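Hiebert Public Library
August 6, 2020

1/ The Hiebert Public Library will begin the first stage of its reopening this month. This thread sets out what patrons may expect, which services are available, and how to reach staff with questions. Please read all posts before visiting.

2/ Curbside pickup continues at both locations, Main and Dostitz Street. Place holds online or by phone, wait for the notice that your items are ready, and call from the parking lot when you arrive. Staff will bring checked-out items to the table by the side door.

3/ Each household may have up to 12 holds at one time. Holds will be kept for seven days after notice is sent. Patrons who need more time should call before the seventh day so that the items are not returned to the shelf.

4/ Visits inside the Main building are by appointment only. Appointments last 30 minutes and may be used for browsing, copying, or computer use. Face coverings are required for all visitors age five and older.

5/ The Dostitz Street branch remains closed to the public except for pickup. Its meeting room is in use for sorting returned materials. We do not have a date for reopening that building and will post one when it is set.

6/ All returned items are held for four days before they are checked in. They may still appear on your account during that time. No late fees will be charged. Please do not call to report returns until the fifth day.

7/ Book drops are open at all hours. Donated books cannot be accepted at this time. Boxes left beside the drops have been damaged by rain and had to be thrown away. Please keep donations at home until further notice.

8/ Summer reading totals are in. Readers of all ages turned in 3000 reading logs, including 471 from the teen program. Prize books may be collected at curbside with your other items. Please mention the prize when you call.

9/ The Fundudlow story hour remains online through the end of the year. New sessions are posted in the morning and stay up for two weeks. Craft packets go with each session, and 203 are prepared at a time. One packet per child, please.

10/ Interlibrary loan has resumed with the Greltusance regional system. Delivery is slower than usual. Requests made before the closure were canceled and must be placed again. Microfilm and reference items are not being lent by other libraries.

11/ The reading room at Main will have fewer seats. Chairs have been moved to storage and the remaining tables placed farther apart. Patrons are asked to keep the tables clear of food and drink and to leave used materials on the marked carts for staff.

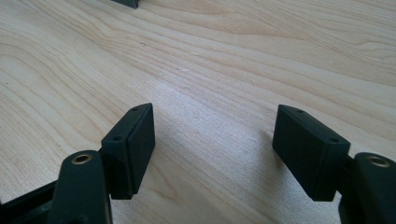
Light wood tabletop with a wavy grain.

12/ Library cards that expired during the closure have been extended to January. There is no need to renew in person. New residents may apply online and will receive a temporary number good for 600 minutes of computer time and all digital titles.

13/ Questions about accounts, holds, or appointments may be sent by direct message or left on the main phone line. Messages are answered in the order received, normally within one business day. Replies to this thread are not monitored after 5 p.m.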